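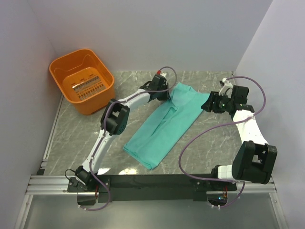
Povilas Urbonaitė wrote in to ask whether folding tea towels and dusters is worth the bother at all, when they only get screwed up again by teatime. He has a drawer he can't shut and wants to know if a basket would do instead.

Short answer, yes to both. Fold them, and use a basket. Long answer below, typed in a rush between two loads so forgive the state of it.

Cloths: the whole lot, sorted

Which cloths are we on about

Tea towels, dusters, dishcloths, the big floppy ones for drying the car, hand towels from the downstairs loo. Anything flat and square-ish. Not fitted sheets. I've done fitted sheets on another page and I'm not going back there.

Start with a clear top

Fold on a hard flat surface. Worktop, table, the top of the chest freezer. Not the bed – the bed sags and your edges wander off. Not your knee either. Shove everything to the back or the sides, give the surface a wipe, dry it properly. A polished top is nice because the cloth slides and you can turn it round without picking it up. Downside is that the cloth also slides when you don't want it to. Flat of the hand on one end, smooth with the other.

Stone or stone-look tops get cold in winter and a cloth that's a tiny bit damp will feel soaking on them. Check the cloth against your cheek, not your fingers. Fingers lie.

The long fold

My everyday one. Takes no time.

Lay the cloth out. Longest side towards you.
Bring the far edge to the near edge. You've now got a long strip.
Run your palm down the middle, end to end. Press, don't rub.
If it's a wide cloth, bring it over again so the strip is narrower.
Stop there if it's going over a rail. Carry on if it's going in a basket or drawer.

The ends always bunch. Always. One end comes out lovely and the other looks like it's been slept in. Pick up the messy end by its two corners, pull gently apart, give it one shake and lay it back down. Don't try and pat it flat, you're only pushing the wrinkle further along.

If you've got a cloth that's gone crooked in the wash (one side longer than the other, cheap ones do this) fold to the longest edge and let the short one hide inside. No one will ever see it.

The strip into a packet

From the long strip:

Ends to the middle, leaving a gap you could lay a finger in.
Then one half over the other.
Stand it up on its folded edge. If it flops, the packet's too loose or the cloth's too thin. Fold it once more.

Leave the finger gap, it matters. Without it the last fold is fat on one side and the thing springs open.

Two people, one big cloth

Tablecloths and the bigger throws, get someone on the other end. Corners each, step back till it's taut, step in, swap corners. Whoever's nearer the basket keeps hold. The other one lets go when told and NOT before. My sister lets go early every single time and it ends up on the floor.

For a middling cloth you can do it on your own at a table – pinch a corner in each hand, keep your elbows tucked in, lift and lay. Lift it, don't drag it, or the under layer stays behind and you've got a pleat.

Baskets

Now then. Povilas's basket question.

Plastic, with holes or slots in the bottom. That's what you want for cloths. Air gets up through it, fluff and crumbs drop out, and if something goes in a bit damp it doesn't sit and stew. A solid-bottomed tub is fine for pegs and useless for this. Handle cutouts in the sides as well, so you can get it down off a shelf one-handed.

Bright is better than tasteful. I know. But a bright orange basket gets put back where it lives because everyone can see it's missing, and a beige one goes to somebody's bedroom and stays till March.

I've had two on the go. The Breltine one has thicker sides and hasn't split. The Anberg one was cheaper and cracked at the handle, though to be fair I'd been carrying tins in it. Holds 12 tea towels standing up in packets, 16 if you really pack them, and at 16 you can't get one out without the neighbours coming with it. So 12.

Size – measure the shelf first. Then measure the basket at the TOP. Most of them flare out, so the base fits and the rim doesn't. I've sent one back for this. Twice. Same basket.

Filling it

Stand packets up in rows, folded edge upwards, like files. Take from the front, put clean ones in at the back. That way they all get a turn and you don't wear the same four to rags while the rest go stale at the bottom.

Sort by job, not by colour. Or by job AND colour if you're that way inclined – greens for glass and mirrors, anything pale for dishes, dark for floors and shoes. We do it loosely. Teal counts as green in this house, there was a discussion.

Don't line the basket with paper. Blocks the slots, whole point gone.

Cleaning the basket

Once a month or when you notice. Empty it, turn it upside down over the bath or outside, bang the bottom. Then washing up liquid, warm water, an old toothbrush along the slots. Run the brush the same way as the slots and not across or you'll flick grey gunk up your sleeves. Rinse, stand on its side to drain. If the rim's gone sticky, that'll be kitchen grease, bicarb on a damp cloth sorts it. No scourers, they take the shine off and after that it holds dirt.

Sun fades orange plastic something rotten. Keep it off the windowsill.

Washing so they fold well

Half the folding trouble starts in the machine.

Don't overfill. Cloths wrapped round each other come out like rope.
Skip softener on anything meant to soak up water. It leaves a coating and your tea towel just pushes the wet about.
Shake each one out as it comes from the drum. One good snap.
Fold while still faintly warm from the airer or the dryer if you can. The crease stays in.
Wash new coloured ones on there own the first time. Greens and blues especially. I have a set of grey pillowcases that used to be white.

I use Pomemix powder, half what it says on the box. Soft water here. If yours is hard you'll want more.

Spin speed, 1501 on the dial of my mother's old machine (no idea, odd number, it's what it says) and her cloths come out stiff as card. Slower spin for thin cottons. Saves ironing, which you weren't going to do anyway.

Creases that won't shift

Damp hand. Wet your palm under the tap, shake it, smooth it along the crease, leave it flat for a bit. Works on cotton, less good on the fuzzy microfibre sort. Or put the folded cloth under the bread board overnight.

A crease down the middle from being folded the same way for years is another matter. Start folding in thirds for a while. It'll go, or near enough.

Where to keep the basket

As near as you can to where you fold. Mine sits at the back left corner of the worktop when I'm working, out of the way of my elbow but in reach. Then back to the shelf. If you're left handed swap it over. Sounds fussy but reaching across yourself with a neat packet is how packets come undone.

Under the sink is bad. Damp, and things leak. Top of the fridge is all right if you're tall.

Povilas wanted to know about wire baskets. They snag. Loops get pulled out of anything towelling. If you've already bought one, save it for onions.

When a cloth's had it

Hold it up to the window. See daylight where you shouldn't? Demote it. Dishes to worktops, worktops to floors, floors to bike chain, bike chain to bin. Snip a corner off when it drops a level so it doesn't sneak back up. Giáp next door cuts two corners off anything that's been near the bins, which I've now nicked as a system.

Keep a few retired ones folded in the car. You'll be glad of them when a window steams up.

A few leftovers

Hanging loops: sew one on the middle of the short side, not the corner. Corner hanging stretches the cloth into a diamond and you'll never get it square again.

Musty smell: hot wash, a cup of white vinegar in the drawer, no powder. Dry outside. If it still smells, do it again. If it STILL smells see above re bike chain.

Teaching kids: give them the flannels. Small, square, don't matter. Half, half again, in the basket. Don't refold them afterwards where they can see you.

Pet hair: dry rubber glove, wipe one way down the cloth before it goes in the wash. Comes off in a roll, horrid but satisfying.

Static: mostly the microfibres. Dry them apart from the cottons and don't leave them in till they crackle.

Drawer that won't shut: Povilas, take everything out. Everything. Half of it will be carrier bags. What's left goes in the basket, and the drawer can have the cling film back.

Next time, tins and jars, and that cupboard over the cooker. Send me yours if you've cracked it, I haven't had the steps out yet.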